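Neighborhood Tool Library, minutes of the December members' meeting, 12/13/22

Held off site, at the Zinari open afternoon on Clonitz Street
Minutes taken by me again, because I sat closest to the notepad

Before we start: these are long. Last month I was told the November minutes were too short and left out all the good arguments, so I have put the arguments back in. Corrections to me before the next meeting, please.

1. Getting there and getting settled

Most of us came on the Clonitz bus, which dropped us at the wrong end of the street. Lộc Hoàng met us at the door and walked us through to the kitchen. Lộc runs the visitor side at Zinari and had set out chairs, coffee and a very good sesame cake that I would like the recipe for (I asked, he said he'd send it, I am writing it down so he has to).

Apologies from the two Lâm Street members, who had a burst pipe. We agreed to skip the reading of the November minutes and take them as approved. Chiến Đoàn wanted it noted that he had not read them. Noted!

2. The demonstration

Lộc talked for a while first. The arm we had come to see works at a kitchen counter, handling ordinary kitchen things, and the point of the afternoon was to let people from outside watch it and ask whatever they liked. He said visitors ask better questions than engineers do, and I think he was being nice, but we did have a lot of questions.

I had pictured something out of a car factory, I suppose. Walking in and finding a toaster and a cutting board and a plate of toy fruit was a relief. My granddaughter has the same kind of strawberries.

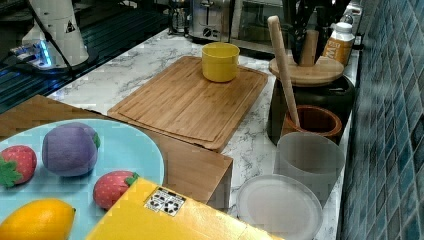

Chiến asked right away why toy food and no real food. Lộc said a real plum goes soft after you pick it up enough times and then you are testing with a different plum every day. That seemed fair to everyone except Chiến, who said that in a real kitchen you do have a different plum every day. Lộc laughed and wrote it on his own pad, so we are apparently both taking minutes.

There was a long side discussion about the counter itself and whether it was real marble. I said I didn't come across town to talk about counters, and then I talked about it for five minutes. The tile got a lot of admiration too. If we ever redo the sink corner at the library I'd like us to think about tile in that color.

Question from the back: how heavy a thing can it lift? Lộc said he would rather send the proper sheet than guess. ACTION: Lộc to send sheet.

Question from me: what happens if you put your hand in the way? He told us it is set up to stop when it meets something it doesn't expect, but that the house rule is that people stay behind the tape anyway. I liked that answer. We have the same rule with the band saw, and we have people who think the rule is for other people. You know who you are.

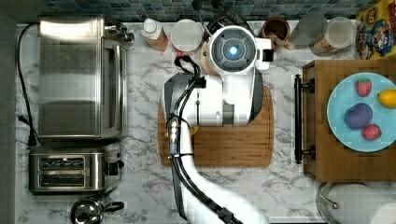 We then got onto cables. Half of our members are cable people, as it happens, and there was a strong feeling that the way a thing's cables are kept tells you how it is looked after. Chiến made his usual speech about strain relief. I won't put it all down. The short version is that a cable on a moving part should be held in more than one place and should have enough slack to get through the whole movement - and he would like somebody to look at our scroll saw with this in mind. ACTION: Chiến to look at our scroll saw with this in mind.

Lộc also told us how they plan a session. Someone writes out what is supposed to happen in plain words, then the things get set out, and then they go through it again with small changes, a cup moved over a little or the plate turned. They did 553 of these runs over November. I asked if it got dull and he said yes, very, and that the radio helps.

3. Could we borrow one (discussion)

This was on the agenda because Chiến put it on the agenda. His idea is that the library could have a small secondhand arm for members to learn on, in the room where the looms used to be. Umingate, the surplus place out past the rail yard, has listed a used one at $1,423 with no warranty and no gripper.

For: we have members who would love it, the room is there, and we could run an evening class.

Against: nearly everything else. Where does the money come from, who trains people, is our insurance all right with it, and what do you do with an arm with no gripper? I said it would be a very expensive coat hook. This was repeated back to me several times during the afternoon, so I would like the credit in writing.

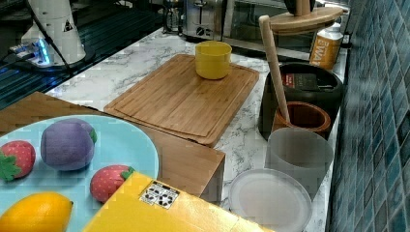 Lộc was kind enough to give us his opinion even though it wasn't his meeting. He thought a used arm was a fine thing to learn on but that we should budget for the bench it stands on, the stop button and somebody's time, and that the time would be the part we got wrong. He offered to come over and look at the loom room before we spend anything. We said yes please, all of us at once.

Agreed, by show of hands with two against: no purchase for now. Chiến to ask Umingate whether they would hold it, and for how long. Lộc to visit the loom room in the new year. I am to find out about the insurance, which I did not volunteer for.

4. Second look

After coffee we went back to the counter for another look, and people were a good deal braver about asking things. Somebody wanted to know if it could be taught to put away other people's mugs. Lộc said to ask him again next year. A couple of us could have stayed there until dark, I think, and had to be fetched back for the budget.

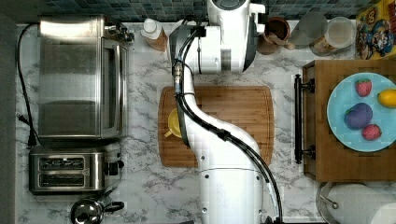
The arm at the counter, with the yellow cup on the cutting board.

5. Everything else

Budget: $80 approved for new drill bits. The old ones are to go in the scrap bin and are not to come back out of it.

Late returns: the long ladder is still out. If you have it, just bring it back, there's no fine and I won't say a word.

Thank-you card to Zinari: passed around and signed. I have it in my bag and will mail it.

Next meeting back at our own place, usual time. Bring a mug.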